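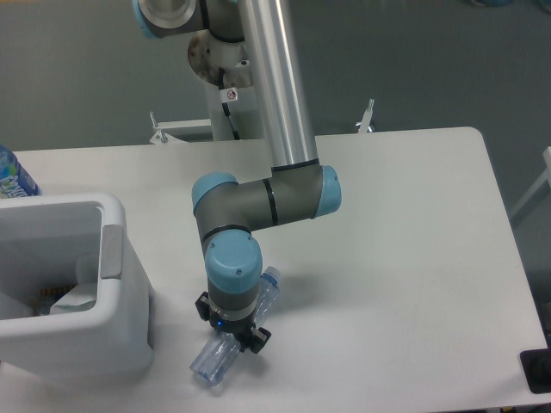
**Does a collaborative arm need its own risk assessment if the maker has already certified it?**

It needs one for the whole cell. The maker's paperwork covers the arm as it left the factory. Your gripper, your table, your parts and your program are yours to assess, and the assessment has to be done again when any of those change.

---

I get asked that a lot, so a thread on how we handle it at Sirkwood. We run small handling cells, mostly one arm, one table, one operator. Your site may have stricter rules. Follow those first.

---

Start with the gripper. People look at the arm because it's big and it moves. On most of our cells the thing most likely to hurt a hand is at the end of it. Two fingers closing is a trapping point, whatever colour the rest of the machine is.

---

Write down the grip force you need for the job and set it to that. The Cerkimel cell came to us with the gripper at full force because that was the setting it was delivered with. It was handling empty drinks bottles. An empty bottle needs very little.

---

Next, what happens when the power goes? Some grippers hold, some let go. Find out which yours does by testing it, with the part in it, at the height you'll use. Put the answer in the assessment. "See manual" is not an answer.

---

Keep carrying height low over the table. A light part dropped a short way is a nuisance. The same part dropped from the top of the reach can roll off into a walkway. We set a ceiling in the program and only lift above it to clear the rim of a bin.

---

Speed. We have two: one for when a person may be within reach and one for when the area is clear. If you can't prove the area is clear with a proper sensor, you only have the first one. A line of tape on the floor doesn't count as a sensor.

---

Cables. Fix them down the column or under the table, with enough slack for the full turn of the base and no more. Run the arm to both ends of its travel by hand before you tie anything off. Check again after a week, as ties creep.

---

Keep the table clear of anything that isn't part of the job. Tablets, mugs and gloves all end up on it. Either the item has a marked place, and the program knows about that place, or it goes on a shelf.

---

Same for bins. A bin that gets nudged is a bin the arm will hit. Use stops or a locating frame. If the operator has to swap it during the shift, write the swap into the procedure and stop the arm for it.

---

Warning labels go where someone will see them before they reach in. Check they can still be read at every service. We replace any that have faded or started to peel, and we log the change.

---

Logging in general: our Alipour site had 1689 logged cycles between checks last April and 3 protective stops. All three stops had a cause written next to them. I'd sooner have that than a clean sheet with no notes, which usually means the log wasn't filled in.

---

Somebody will ask what counts as a change that needs a new assessment. Our list:

- new gripper or new fingers
- different part, or the same part filled instead of empty
- any rise in speed, force or carrying height
- table, bin or column moved
- new person doing a task that wasn't in the procedure

Software updates go through a shorter check, but they do go through it.

---

The filled or empty one catches people out. Same bottle, same shape, same program, and now it weighs far more and swings when the wrist turns. The payload figure in the controller has to match. If it's wrong, the collision detection is working from a bad number.

---

Training. Everyone who can press start must also know how to stop it, how to free a trapped hand, and who can sign the cell back on. We do that at the cell, with the person doing each step themselves. Slides alone don't pass.

---

Our full checklist is 78 lines. I know that sounds long for one arm on a table. A lot of the lines are things like "base bolts checked and marked" and take a few seconds each.

---

The Nirnach template is the one we built ours from. It's decent on guarding and thin on grippers, so add your own section there. Replies are open if you want to know what we put in ours.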